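Progress report to the Tralmont fund, March 2019
Skalow safe handling project

Thank you again for your patience over the summer, and for the kind note that came with the second payment. It meant a lot to all of us!

Most of February went into the house rules for working beside the arm, and I'm pleased to say we now have a draft that fits on 4 pages (the old one ran to far more, and I suspect it was mostly used to prop the door). Speed stays at 50 per cent whenever a person is inside the marked line. Grip force is written on the log sheet before each session, and any change to it needs a second signature. We have logged 313 picks under the new rules, a fair way short of the 1000 we promised you, but the Osness site joins in shortly and that should help us catch up.

Still to settle is who may restart the arm after a stop. We've been using toys for the floor picks, and Prosser has had the draft for comment.

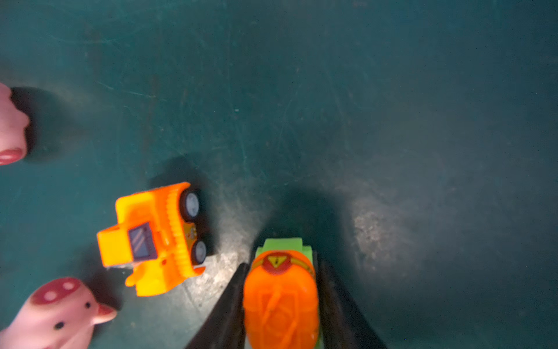

Prosser replied that the restart rule should name one role per shift, and that they would sign the draft once it did.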